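Winter is coming and the boat knows it

11/9/23

I have owned a narrow, elderly sailboat called Tuta for three seasons now, which is long enough to stop being smug about the price. She lives at Flirkport, on the cheap side of the basin where the wind comes straight down the channel and the pump-out station is a brisk walk with no shelter. I love her. I also spend most of November lying on my side in her bilge with a flashlight in my teeth.

Laying up for winter is a job I put off until the first night the forecast says 30. Then I do it all in one weekend, in a temper. This year I tried to be organized, so I'm writing down what I did while my knuckles are still skinned and my memory is good.

The water system first

Drain the tank. Then drain it again, as there's a dip at the back of mine that holds enough to fill a kettle and, if left alone, enough to split a fitting. Last year it was the elbow behind the galley sink. I found out in April, when I turned on the pump and the cutlery drawer filled up.

After that I run the pink antifreeze through until it comes out of each faucet. Do the shower too. I forgot the shower in my first year because I never use it – it is also where I keep the fenders – and I paid for that with a new mixer valve. 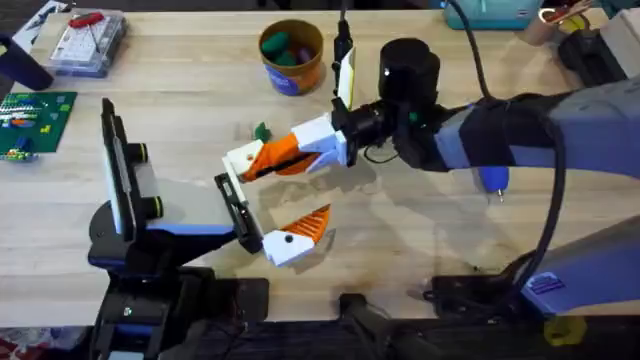
The engine, or what passes for one

Tuta has a small diesel that was old when I bought her. I change the oil in the fall so the dirty stuff doesn't sit in there all winter. Run the engine warm first or you'll be pumping molasses by hand until dark.

Fuel tank full, to leave less room for condensation. Raw water side flushed and filled with antifreeze. The impeller comes out and goes in a sandwich bag tied to the ignition key, so I can't start up in spring without it. I once took it home for safekeeping and it is still safe, wherever it is.

The yard at Quintanilla quoted me 2,000 to haul her out, store her and do all this for me. I thought about it for longer than I'd like to admit.

Lines, cover and Tadhg Fahy

I doubled up the dock lines and put split hose over the chafe points. My cover is a Rillum, secondhand, made for a boat slightly shorter than mine, and it took 5 bungee cords and some bad language to get it over the stern.

Tadhg Fahy, two slips down, watched the whole thing from his cockpit with a mug of tea. He told me I'd left no gap for air and she'd be green inside by Christmas. He was right, so I took half of it off again and propped it up with the boathook.

Still to do: cushions home, batteries charged, and the seacock that won't turn. I'm leaving the seacock for last.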